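# Simulated kitchens, real progress: Skoltora passes 376 demonstrations

Big week for the Skoltora team at Bemeo! The group has been building a library of kitchen tasks for its learning system, all of it recorded in simulation, and on Friday the count reached 376 finished demonstrations. 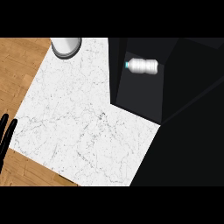

Every demonstration is driven by a person. An operator steers the simulated arm through a short job, like picking something up or moving it from one spot to another, and the software saves the camera views along with every motion command. The learning system then trains on those recordings and tries the same jobs by itself in kitchens it hasn't seen before.

"I love the variety we're getting now," says Benedicta Korletey, who leads the recording sessions. "You can swap a countertop, shift a cabinet, put a bottle in a new place, and you've got a fresh problem in seconds. Our first batch had 260 demonstrations and they all looked like cousins. The new ones really don't!"

The team has 3 operators taking turns at the controls, and they've gotten noticeably smoother since the first sessions. Cecilia Tsikata, who checks the recordings before they go into training, keeps the slow and clumsy ones too, as long as the job gets done. She wants the system to see how people recover from a bad approach (a fumbled grasp, an arm that came in too low) and not only the tidy runs.

Next up is a set of 100 more demonstrations, planned for November, with tighter shelves and more awkward object positions. Korletey is already sketching layouts for it, and operators from the Jirard project will be joining in for the recording.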